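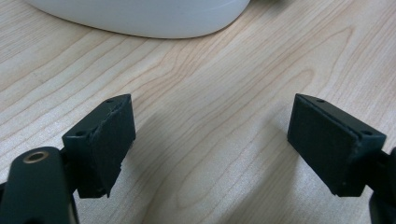 Fig. 1. Hand-held unit over the bench, fingers open, textured pads fitted.

Gripper comparison working group – minutes, second session
October 2020 – minutes taken by Shirley Sowerby
4 min read

1. Minutes of the July session
Accepted with one correction. Under item 3, "Yazdani controller" should read "Yazdani wrist camera". The controller on loan is the Hisach.

2. Finger pads
The group compared the fuzzy textured pads (Fig. 1) with the smooth pads from Valau. Each set was run for 60 grasps on the same mix of household items, with the operator closing the fingers by hand trigger. The textured pads dropped four items, the smooth pads 11. Most of the smooth-pad drops were on rounded plastic.

Wear was discussed. The contact pad on the left finger in Fig. 1 is ragged along its top rim and at one lower corner. The right pad has straighter edges. It was not agreed whether uneven closing force or the way the pads were cut is responsible. A new pair will be cut from one sheet and fitted before the next run. Pads to be inspected every 200 grasps and the result written in the bench log.

3. Opening width

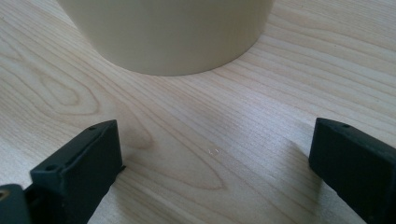 Opening width remains the main difference between the Valau fingers and the Zoltach fingers. The Zoltach set is narrower at full opening and operators had to line up more carefully on wide items. Approach angle matters as well. With a large upright item such as the tan one at the top of the view, the rounded base can be seen but the upper part is out of view, and the operator has to judge the width from the lower portion alone. Two operators reported starting the approach too low for this reason. It was proposed to tilt the camera mount up by a few degrees and repeat the wide-item runs with both finger sets. Agreed. Both fingertips must stay in view after the change.

4. Wrist camera
Exposure on the Yazdani was left on automatic for the first half of the session and then locked. Locked exposure gave steadier results on the fingertip tracker. Reflections on the tabletop still cause lost points now and then – a matte cover for the bench was suggested, but this would make the new runs hard to compare with the July set. Deferred.

5. Controller
The Hisach logged trigger position without gaps in all runs but one. In that run the log stopped after 55 seconds and the grasp data were discarded. The cable was replaced. The fault has not been reproduced. Firmware is to be left as it is until the comparison is finished.

6. Actions
– Cut and fit new pads, both fingers: S. Sowerby
– Adjust camera tilt, record the angle, repeat wide-item runs: bench team
– Keep the removed Hisach cable for testing
– Send drop counts by item type to the group before the next session

7. Next session
Date to be set when the new pads have been fitted.

Comments (3)

mkt_bench
Were the smooth pads cleaned between runs? Ours lose grip quickly once there is dust on them.

S. Sowerby
Wiped with alcohol before each block of 20. I will add it to the log sheet.

rdl
Please don't change tilt and pads in the same run. We did that in July and could not separate the two afterward.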